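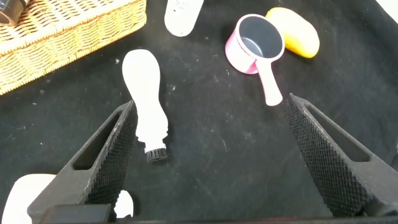
Gion Marti said in our first review session that dust is the easiest thing in the world to sell against, as everybody has it and few people have measured it. We wrote that down and then spent a semester finding out how hard the measuring part is.

## Household dust and the Brolo claim

Our project started with an ad. The Brolo is a tabletop air cleaner that costs $229, and the box says it "keeps surfaces cleaner for longer." Longer than what is left open. The product page has 2,469 customer reviews, and a lot of them say the same thing: I dust less now. We wanted to know if that could be true, and if it could, how a customer would ever be able to tell.

We came in doubting it. We're saying so up front so you can read the rest with that in mind.

### What we did

We borrowed two Brolo units and put them in apartments in the Clendness building, where most of the group lives. All the apartments have the same floor plan and the same windows, and that helps a little. They don't have the same people in them, and that hurts a lot.

In each room we set out squares of dark cotton and clean glass slides at table height. Slides stayed out for one day at a time. In the evening we looked at them under a bench microscope and counted specks inside a marked area. Each slide was counted by two people who weren't told which room it came from. By the end we had 705 slide counts.

The cotton was a mistake. It shows everything, so it looks great in a demonstration, but cloth sheds its own fiber and we couldn't separate that from what had landed on it. We stopped using the squares after the second week and none of those results are in the tables.

### What we found

Slides in rooms with a Brolo running did have fewer small specks than slides in rooms without one. The gap was there in both apartments we switched back and forth. It was also smaller than the gap between a day when somebody changed the bed sheets and a day when they didn't.

For the larger stuff – hair, threads, crumbs, lint you can see standing up – we found no difference at all. That makes sense if you think about where it goes. A thread off a sweater falls almost straight down. It is on the table before any fan across the room can do much with it. And the larger stuff is what people mean when they say a table looks dusty.

So the box may be true in a narrow way. Some surfaces, for some kinds of dust, do seem to stay cleaner. We don't think a normal person would see it.

### The reviews

We read 60 of the reviews closely, picked at random. Most were posted within days of delivery. Several people mentioned that they had cleaned the whole room before setting the unit up. A freshly cleaned room looks clean for a while with or without a machine in it, so we can't take these as evidence of much. A few reviewers did report running theirs through a full winter, and we would have liked to talk to them, but there was no way to reach them.

### Problems with our own work

Two units is too few. One of ours rattled, and we can't rule out that it was worn.

We only tested in November, with the windows shut and the heat on. Spring could look different.

Our two counters disagreed more than we expected on crowded slides. We used the average, but averaging two bad counts doesn't make a good one. Szűcs thinks we should have photographed every slide and counted from prints, and we agree.

We also never tested the cheap option properly. One apartment wiped its tables with a damp cloth every other day, and those were the cleanest slides we had. That was one apartment and one very tidy person, so please don't quote it as a result.

### If someone picks this up

Use glass only. Write down laundry, visitors and pets every day. Run the units with the filter taken out for part of the time, so that nobody in the room knows if it is working. The slides and count sheets are in the Kikora folder on the class drive, and the labels for the first week are wrong (the corrected list is in the same place).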